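Posting this again, the July one got buried. Bawa needs people for the home sound diary study in Akuvdale. Filling 21 spots, eight still open.

## What it is

You keep a diary of the noise in and outside your home for two weeks. Traffic, neighbors, the fridge, leaf blowers, dogs, the freight line if you live near it. Short entries, plain words. We want to know what people notice and what they tune out, and how that shifts between morning and night.

The results go into the Akuvdale quiet streets report — the part on housing near Skotus Road and the rail yard. You get a copy.

## Who we want

- 18 or over
- Living in Akuvdale or Wirnomano, same address for the whole two weeks
- Renters very welcome, we have too many homeowners already
- Night shift workers, please please apply
- Okay writing in English, spelling doesnt matter
- Hearing aids are fine, just tell us on the form

One person per household. Not open to people who did the spring pilot, sorry.

## What you do

1. Intro call, 20 minutes or so. We go over the diary and you ask whatever you want.
2. Three entries a day. Morning, late afternoon, before bed. Most people need a couple of minutes each.
3. One longer entry at the end of each week. Anything that woke you, anything you missed when it stopped.
4. Closing interview, 60 minutes, by phone. Can be split over two calls.

Paper diary or the online form, your pick. Paper people get a stamped envelope. If you miss an entry leave it blank, don't fill it in later from memory. Blanks are fine, guesses mess up the whole week.

No audio gets recorded in your home. The closing interview is recorded only if you say yes, and the file is deleted once typed up.

Small stuff counts too. In the pilot we got great entries on ceiling fans, a loose gutter, a charger whining behind a nightstand.

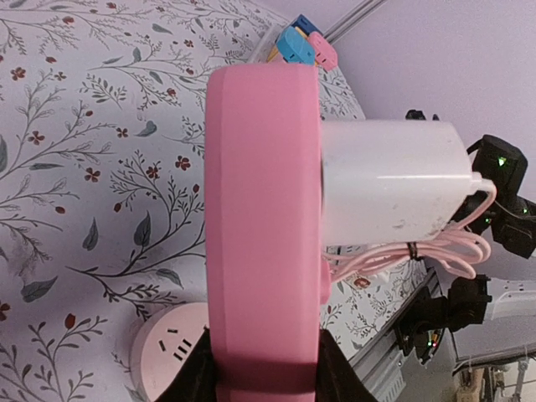 *Pink device with its white power adapter, cable coiled and tied.*

## Pay

$300 for the full two weeks, sent after the closing interview. Drop out partway and you still get paid for the days you finished. Check or prepaid card. Missed entries don't reduce it unless you miss more than half, then we'll call and work something out.

Everything is done from home so no travel money.

## Also hiring

2 part-time diary coders, paid hourly, remote. You read the entries as they come in, tag them by type of sound and time of day, flag anything unclear for a follow up. Evenings OK. Need a steady internet connection and patience with bad handwriting. Past transcription or library work is a plus, not required. Training is paid. Coders can't also be diary keepers.

## How to apply

Fill in the short form at the Bawa desk in the Akuvdale library entrance, or ask there for one by mail. Give us:

- Name and a phone number that works
- Street and nearest cross street
- Apartment, house or other, and wich floor
- Usual sleeping hours
- Paper or online
- Best time to call

For the coder job write CODER across the top and add a few lines on past work. No cover letter, no resume needed.

Forms in by 14 Aug 2020. We call everyone back, including the no's. Diaries start the week after the calls are done — if you have a trip planned put the dates on the form and we'll try to fit you in.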